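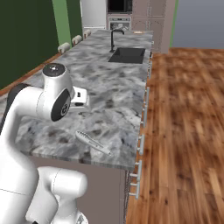

Reading time: 3 minutes

Draseo, a small software company from Bristberg, has released a new version of its motion planner for robot arms that work in home kitchens. The version was published in July and is free for universities. Companies may test it for 12 weeks before they must buy a licence.

The main change concerns the way in which the planner decides when to plan again. In the older version, the arm calculated one full path to the object and followed it until the end. If the camera gave a better estimate of the object during the movement, the new information was used only after the arm had stopped. Now the planner keeps the first part of the path and calculates the rest again while the arm is still moving.

According to Fadwa Shawky, who leads the planning team, the old method caused most trouble with long and thin objects lying flat on a worktop. A small error in the angle of a utensil is not important when the gripper is far away, but it becomes very important in the last few centimetres.

"We had many attempts where the arm arrived at a good place with a bad angle," she said. "Then it had to go up, look again and come down again. It was slow, and for the person waiting it was also a little annoying."

The team prepared the release mostly in simulation. It used a set of virtual kitchens made by Plendasmont, with islands, sinks, cupboards and bar stools which the arm must take into account. In total 3,697 grasping attempts were run, divided over 14 kitchen layouts. The same attempts were given to the old planner and to the new one, with the same starting positions and the same errors added to the camera data.

The new planner finished 268 more attempts than the old one. Draseo has not yet published the results for each layout separately, but it says that this table will be added to the documentation after the summer. The company also says that the improvement was smaller for cups and bowls, where the angle of the gripper matters less.

Not every result was better. Mohcine Radwan, who is responsible for testing, explained that the new method needs more computing time, and that on older computers the arm sometimes slows down before the object while it waits for the next part of the path. Users can set a limit for this. When the limit is reached, the planner continues with the last path which was checked for collisions.

Another open question is the surface of the worktop. In the simulated kitchens, several worktops have a stone pattern with light and dark patches, and the perception module sometimes took a dark patch for the edge of an object. The team corrected this by comparing the colour image with the depth image before an outline is accepted. Mr Radwan said that real stone also reflects light, and that the simulation shows this effect only partly.

For this reason, tests with real arms will be done at the Benjelloun laboratory, which already used the earlier version. Lahcen Sqalli, an engineer at the laboratory, said that his group will start with spatulas, combs and bread knives without a sharp edge, and will repeat the same tasks under morning light and under lamps. He expects to need most of the autumn for this work.

"In simulation I can repeat one mistake as often as I like," Mr Sqalli said. "With the real arm I must first find out if it is the same mistake."

The release also brings some smaller changes. Collision shapes can now be loaded directly from a kitchen file, and it is no longer necessary to write them by hand. The log shows for each new path why the old one was given up, for example because the object estimate moved or because a joint came too close to its limit. The viewer, which many users found difficult, has a new time line where two runs can be placed one under the other.

Users who have written their own cost functions should read the migration notes before they install the new version, as two parameters have changed their names and one has been removed. The old version will receive corrections until the end of the year. Questions about licences can be sent to Eduardo Gatchalian at the Draseo office in Bristberg.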